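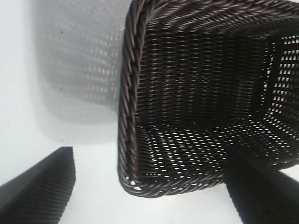 Wrist camera view over a woven basket on the white work surface, with both gripper fingers in view.

Irnero Rim Grasp Kit for Open-Weave Containers

Category: Grippers and Perception > Research Kits > Irnero

The Irnero kit is a pair of ridged black fingers, a wrist camera mount and the grasp planning software that came out of the Damasceno basket study. It is sold to labs and integrators who need an arm to pick up wicker, rattan, wire mesh and other containers with holes in them.

Woven containers are awkward for most grasp planners. Light comes through the floor and walls, so a planner that looks for solid surfaces gets broken edges and false gaps. A basket with an open weave also throws a patterned shadow, and on a pale table the shadow can be joined to the object when the two are segmented. In the early Damasceno trials this was the most common cause of a missed grasp. The arm closed on the shadow.

How the method works

The software ignores the floor of the container. It searches for the rim as one closed curve, then scores points along that curve for finger placement. Corners are marked down, and straight runs of rim are preferred. The shadow is handled by taking a second view from a slightly shifted wrist position. The rim and the shadow move by different amounts between the two views, and anything that stays in the plane of the table is dropped.

No depth sensor is needed. The work was done with a small colour camera at the wrist, close enough that the fingers are always in the picture. They are out of focus at that distance, and a fixed mask is used to remove them before the rim search.

Results

The published test set has 735 grasp attempts on 20 containers, split between woven, mesh and solid-walled types. All attempts were made on a white surface under overhead lighting. With the second view turned off, failures were concentrated in dark baskets with a strong shadow to one side. With it turned on, most of those were recovered. The remaining failures were mainly soft rims that folded when the fingers closed, which the planner does not try to predict.

Elaine Prado and Wafula Gachanja wrote the planner. Dalva Cavalcanti ran the grasp trials and prepared the log files supplied with the kit.

What is in the box

Two fingers, ridged, black
Wrist camera mount with fixings
Camera cable, 12 V supply lead
Finger mask calibration card
Software licence for one arm
Trial logs and test set images

Before you order

The fingers fit the Kakitz parallel gripper directly. Other grippers need the Jaringate adapter plate, sold separately. The mask has to be recalibrated whenever the fingers are changed or the camera is moved. This takes 13 minutes with the card supplied.

The planner assumes one container in view at a time. Nested or stacked baskets are not supported in this release. Patterned tablecloths and slatted benches will give poor results, as the second view check relies on a plain surface. Small specks of dust are filtered out and do not need cleaning off between runs.

Software updated Apr 7, 2021. Existing users can download the new version with their licence number.

Comments (3)

Jeferson Quintana
Works well on our bread baskets. Had trouble with a very shallow tray where the rim is nearly level with the table. Is there a setting for that?

Dalva Cavalcanti
Jeferson, increase the wrist shift in the settings file. A low rim moves very little between views, so the default drops it along with the shadow.

Elaine Meireles
Could the adapter plate be included in the price? We ordered in November and had to wait for it separately.

Related items

Jaringate adapter plate
Kakitz parallel gripper
Irnero replacement fingers, pair
Irnero calibration card, spare
Damasceno test set, images only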